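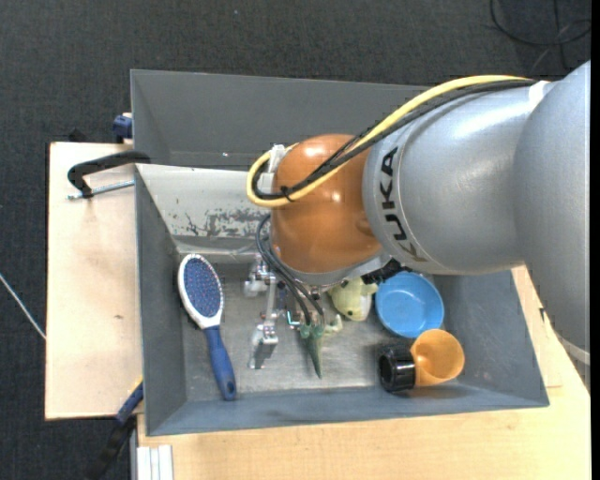
Radau Housewares Team – Tips for Bins and Bowls

Empty a storage bin completely once a season and wipe the floor of it before anything goes back. Put bowls in first, right side up, and small items around them. Scuffs on the bottom can stay. Chipped paint on a wall should be sanded smooth with 600 grit – go lightly – and touched up the next day. Keep any bin you carry under 27 pounds. Send your own tips to Mi-kyung Won, extension 233.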